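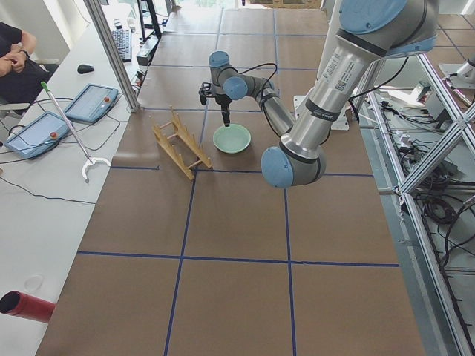

Fórum Trarico › Automação industrial › Organização do trabalho

Tópico: Células de manuseio de louça – o que muda na escala e nas funções

mabuza_ops escreveu:
Trabalho na área de processos da Proltwood. A proposta em discussão é passar a colocação de pratos no escorredor de madeira para uma célula com braço e garra de dois dedos. O projeto interno se chama Plumo e está na fase de ensaio de bancada. Parte técnica definida até agora: mesa coberta de papelão, dividida em setores com fita azul, dois braços, um pendant para cada um.

Minha dúvida é de organização. Hoje a tarefa ocupa cinco pessoas por turno. O estudo inicial prevê três no mesmo posto, com outra descrição de função: abastecer, conferir, recuperar a célula depois de parada. O estudo não diz quem treina, quem assina a liberação após emergência nem o que acontece com as outras duas. Alguém já passou por isso?

trevor_t escreveu:
Passei, com caixas em vez de louça. A redução no papel saiu rápido, o treinamento não. O operador antigo conhecia a peça e não conhecia o pendant. Durante meses, toda parada virava chamado para a engenharia. Sugiro não mexer na escala antes de o turno conseguir retomar o ciclo sozinho.

Outro ponto: com dois braços na mesma mesa, definam por escrito qual área é de cada um e quem pode entrar nela. A fita ajuda como referência visual, mas não é limite de segurança.

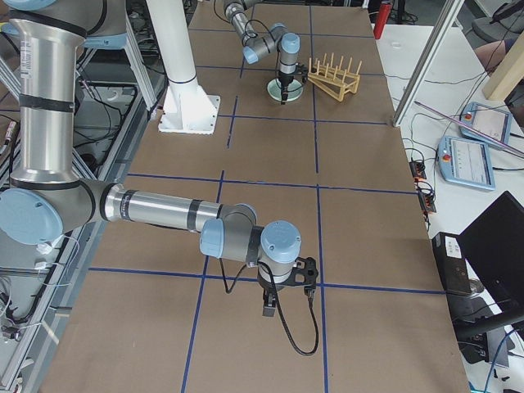 Marthinus Ngcobo: discordo da parte da escala. Manter cinco pessoas olhando uma célula por tempo indeterminado também desgasta a equipe. Melhor definir uma data, comunicar e remanejar com a função nova já descrita. O que cria desconfiança é o período sem informação.

trevor_t escreveu:
Data sem critério é pior. Se a taxa de parada estiver alta na data marcada, quem absorve são os três que ficaram.

Marthinus Ngcobo:
Então o critério entra junto com a data. Por exemplo, 200 ciclos seguidos sem intervenção, medidos pelo próprio turno e não pelo integrador.

mabuza_ops escreveu:
Aceito os dois argumentos. Um detalhe que pesa no critério é a peça. Prato redondo de borda elevada, esmalte com brilho na borda e interior mais fosco. Quem faz à mão corrige a pega sem pensar. Na célula, o desvio precisa estar previsto, e alguém tem de decidir se a tentativa falha conta como intervenção. Eu contaria.
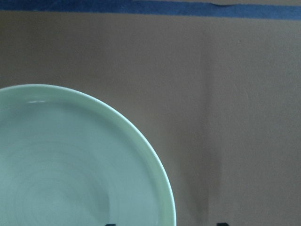 Última edição por mabuza_ops em 27 de maio de 2024

Acrescentando o que levei para a reunião com o turno. Texto resumido, ainda sujeito a revisão:

1. Retomada. Após parada de emergência, só libera quem tem treinamento registrado no pendant. O nome fica no livro do posto.

2. Inserção no escorredor. O prato entra de pé, seguro pela borda. O operador confere o alinhamento com os pinos antes de liberar o ciclo automático.
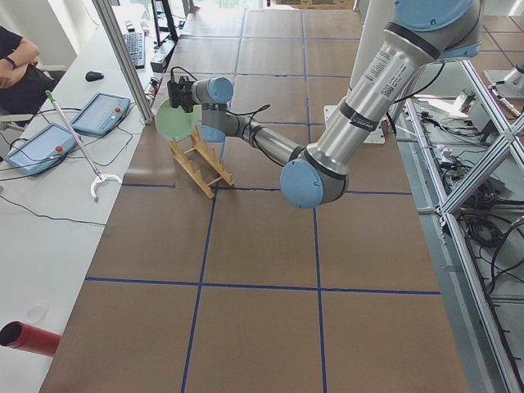

3. Abastecimento. Ninguém põe a mão na mesa com o braço habilitado, mesmo em velocidade reduzida.

4. Função. A descrição nova é entregue por escrito antes de qualquer mudança de escala, com a faixa salarial.

trevor_t escreveu:
O item 4 deveria ser o primeiro. No item 2, cuidado: se a conferência é obrigatória a cada prato, o ganho de tempo some e a pessoa fica presa ao ritmo da máquina. Conferir por amostragem depois da validação.

Marthinus Ngcobo:
Na fase de ensaio eu manteria a cada prato. Depois, amostragem. Falta também dizer quem cobre o posto na pausa.

mabuza_ops escreveu:
Anotado. A cobertura de pausa ficou em aberto desde fevereiro, vou incluir como item 5 e posto a versão revisada neste tópico.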